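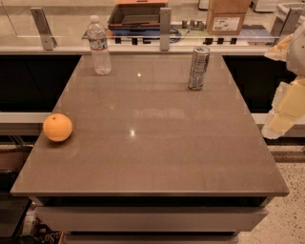
An orange and some water on the table.

Barkomeck wants me to believe that my next TV, my next soundbar and my next streaming box will all talk to each other no matter who made them. The plan is called Judirmont, and according to the announcement 6 companies have signed up. I read the list twice. Turkuvach is on it, Barros is on it, and the rest are names I mostly know from the bargain shelf.

I've been through this before. My living room already has a Barros TV and a Turkuvach soundbar, both sold to me with a sticker promising they'd work with "all major brands." Turning one on turns on the other, most days. Turning the volume down works if I wait for the little icon to show up first. On Saturday the soundbar decided the TV was off while I was watching it.

So what does Judirmont fix? The press release has 800 words in it and I couldn't find an answer. It says "seamless" a lot. It says a certified product will carry a logo. It does not say who tests for the logo, or what happens when a firmware update breaks something that passed.

Then there's the hub. You need one unless everything you own is new, and it costs $189. That's more than I paid for the soundbar.

Montri Srithong left a comment on my last post saying I'm too hard on these things, and that HDMI was a mess too in the beginning. Fair enough. But HDMI got rid of a pile of cables behind my TV, and I could see the point of it the first day. With this one I'd be adding a box and a power cord to get back to one remote – something my old universal remote did pretty well until the dog got it.

Barkomeck says 2,000 products will be certified eventually. No date on that. The first ones are due in July, all of them Barkomeck's own, and I'd like to see somebody plug one into a Barros set before I spend a dime.

I'm keeping the three remotes for now.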